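Sealing old concrete in the back room, or leave it bare?
Flooring and Finishes > Concrete
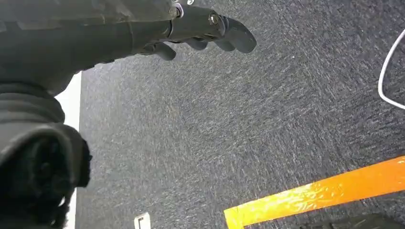
The floor end of things.

manju_sengar
Posted Monday, April 22, 2024

Hi all, Manju Sengar here, long time reader. We finally got the keys to the old feed store in Lirkedcombe and I am so excited I can hardly sleep! The back room is 700 square feet and it's going to be a print studio (relief and a little letterpress, if the press makes it through the door). I have $2,000 for floors and nothing else planned to eat into it except the sink.

The slab is from the fifties as far as we know. I love it. I'd love to keep it looking like itself, just easier to mop. Do I put a penetrating sealer on it, go with epoxy, or leave it alone? Ink will get dropped. A lot of ink.

gravelpit_ron
Epoxy. Two coats, done. You can get it for well under your budget if you do the prep yourself, and ink comes up with a rag and a bit of veg oil. Don't mess around with penetrating stuff in a print shop.

tansy_and_rue
Congrats on the building!! I have to disagree with Ron though. I did epoxy in my pottery shed and it peeled in sheets by the second winter, right by the outside door where the damp comes up. Old slabs often have no vapor barrier. Tape down a square of clear plastic on all 4 sides and leave it a couple of days before you buy anything. If it's fogged up underneath, forget epoxy.

gravelpit_ron
It peeled because of the prep, I'd bet money on it. Did you grind or did you acid etch?

tansy_and_rue
Etched. And rinsed it three times. I'm not saying epoxy is bad, I have it in the garage and it's great! I'm saying test first.

hollis8
Plastic test is better than nothing but it only tells you about the couple of days you did it. Ours passed in September and would have failed by March. Rent a proper meter if the tool place near you has one.

Also, letterpress? What press? Please say it's a big one.

manju_sengar
It's a Rathnayake proof press, the floor model, and yes it's a beast, I adore it. The guy I bought it from in Zakley says four people and a pallet jack. So whatever goes on the floor has to take that being dragged over it, plus me shoving type cabinets around every time I change my mind (often).

hollis8
Oh wow, jealous. OK then I'd get the press in FIRST, on plywood, and seal around it later. Any coating will get chewed up on moving day.

gravelpit_ron
No no no. You'll never move it again, and you'll have a bare rectangle under there soaking up oil forever. Coat the floor, wait the full cure, 8 days if it's cool in there, then put down hardboard and roll it in. I've brought milling machines in over epoxy that way and you couldn't find a mark.

inkyfingers_del
Printer here! I've worked on bare concrete, painted concrete and lino over concrete, and I'd go with a densifier and then a penetrating sealer. You keep the look, it stops dusting (dust is the real enemy, it gets in your ink and on your paper and it makes you want to scream), and when it wears you just put on more. Stains, sure. My floor has fifteen years of stains and I could tell you which print most of them came from. I love that floor.

I used Niloveo on mine, the matte one. It goes on with a pump sprayer and a microfiber pad. Work it in and don't let it puddle or you get white patches.

Get yourself anti-fatigue mats too. Standing on a hard slab all day wrecked my knees.

tansy_and_rue
+1 for mats, and +1 for stains you can read like a diary.

gravelpit_ron
Fine, if she likes stains. I'd still grind it first either way. There's usually old adhesive you don't notice until the sealer won't soak in. Throw some water on it, and wherever it beads up you've got something in the way.

manju_sengar
You are all wonderful. Plastic goes down tonight and I'll do the water thing over the weekend. Leaning toward Del's way, sorry Ron! Del, did you seal the walls too or only the floor? Mine are bare block and they shed.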